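Contagem de hidratos de carbono nas refeições de verão
Comunidade Candora – Diabetes e Alimentação
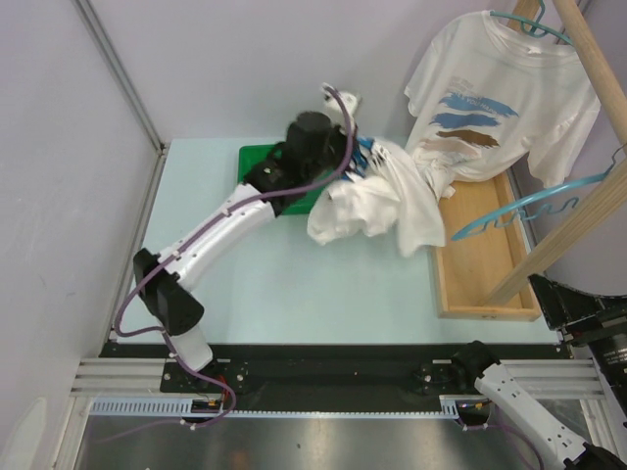

Sumo de fruta no plano alimentar

Tenho diabetes tipo 2 e o plano indica três porções de fruta por dia. Poderá uma delas ser substituída por sumo natural?

Skendwood
Em regra, não se recomenda. O sumo perde grande parte da fibra e eleva a glicemia mais depressa – a fruta inteira é preferível. Em caso de hipoglicemia, siga as indicações da sua equipa de saúde.

Nustisau
Eu bebo às vezes e não noto diferença.

utente_guimarães69
Convém medir a glicemia 2 horas após a refeição e levar os registos à consulta de agosto, antes de alterar o plano.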